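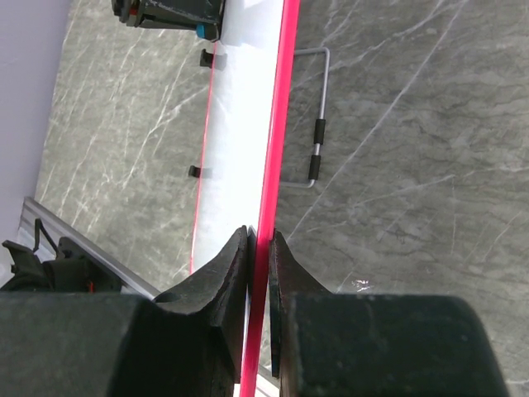 Why do you get so hot when you're sick?

Last July I had a fever of 102, and I was sure something in me had broken. My uncle, Qusai Masri, is a nurse, and he told me my body was doing it on purpose. On purpose! I felt awful, so I wanted to know who was in charge.

The boss of your heat is a tiny part of your brain called the hypothalamus (say it like this: hi-po-THAL-a-mus). It works a lot like the thermostat on the wall at home. Most days it keeps you near 98.6 degrees, give or take a little.

When germs get in, some of your white blood cells send out chemical messages. Those messages travel in your blood to the brain, and the brain turns the thermostat up. Now your normal heat feels too cold to you — so you shiver and beg for blankets, even though your forehead is toasty. Shivering is just your muscles working fast to make more heat.

Why bother? Lots of germs grow more slowly when it's warmer than they like, and some of your germ-fighting cells do their job better. My dog Oren runs warmer than me even when he's well, by the way. Dogs just do.

When the germs are losing, the thermostat goes back down. Then you feel too hot, kick off the covers and sweat. I soaked two pairs of pajamas.

If you feel hot and yucky, tell a grown-up. Drink water, rest, and let them decide about medicine or calling the doctor. I drank so much water that I had to get up almost every hour!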